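Fathima Dissanayake
I promised a few of you my opinion on the Grunton hand-held gripper kit. We rent two of them since October, for recording small household jobs. I will write it in pieces between other work, so please be patient with me.

Fathima Dissanayake
First, what you get. The kit is a pair of hand-held grippers with a camera on each, a charging dock, a hard case and a license for the upload software. You squeeze, the fingers close, and the recording goes to your account. No robot arm is included and you do not need one to start.

Fathima Dissanayake
We paid 130 dollars per week for the pair. The deposit was separate and I will come to it, because there was a small story with the deposit.

Fathima Dissanayake
Setup. The paper guide says 20 minutes. My colleague Anong Sombatkul did it faster, but she has done this with the older Jirnomen set, so she is not a fair test. For me it took one whole morning, mostly because the left gripper did not want to pair before the firmware was updated. The guide mentions the update on the last page. It should be on the first.

Fathima Dissanayake
Weight. In the first hour you do not feel it. In the third hour you feel it very much, in the wrist and also under the thumb. We now change the person after 60 minutes and nobody complains anymore.

Fathima Dissanayake
The trigger is my favorite part. It is soft at the beginning and then firm, so you know how hard you hold a thing. With the Talavera kit we had last spring, it was open or closed and almost nothing between. We crushed a lot of paper cups with that one.

Fathima Dissanayake
Numbers, for the people who asked. We have uploaded 1,462 clips. The software rejected more of them than I expected in the first week, usually because one hand was moving too fast. After we slowed down it became much better. The plan we are on allows 3,000 clips before you must pay again.

Fathima Dissanayake
A complaint: the software does not tell you the reason for a rejection until you open each clip one by one. I wrote to support on a Saturday and got a polite answer the same evening, but the answer was only "it is on our list."

Fathima Dissanayake
Now about the jobs. Boxes and bottles are easy, every kit can do boxes and bottles. What I wanted to know is how it does with thin, light trash from a normal kitchen. Wrappers, ribbon, torn packets. Things that bend when you touch them and stay bent.

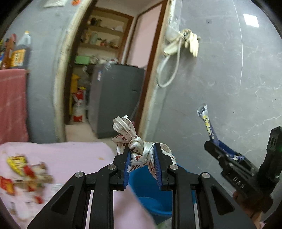

Fathima Dissanayake
My answer is that it does this well, if you come at the wrapper from the end and do not try to take it flat from the table. Flat is difficult. The fingers are short, and you have to push the thing a little until some edge comes up. Anong is much better at this than me.

Fathima Dissanayake
The ribbed pads help with slippery material. They also collect crumbs between the ribs — we clean them with an old toothbrush at the end of the day. Spare pads are sold only in sets of four pairs, and I would like to buy just one pair.

Fathima Dissanayake
The deposit. Grunton holds it on your card and says it is released after the return check. We exchanged one gripper for a loose cable and they opened a second deposit before they closed the first. It was corrected after two emails. Please check your card statement if you exchange anything.

Fathima Dissanayake
Would I rent it again? Yes, we already extended. If your work is only rigid objects, the Jirnomen set costs less and is lighter, so look at that one before you decide. For soft and thin things I prefer Grunton.

Fathima Dissanayake
Somebody asked if the hard case fits in airplane cabin luggage. I did not fly with it, but Jostutwood, the shop where we picked it up, has the case measurements on the rental page. Next week I will try the long finger set and post about it in this same thread.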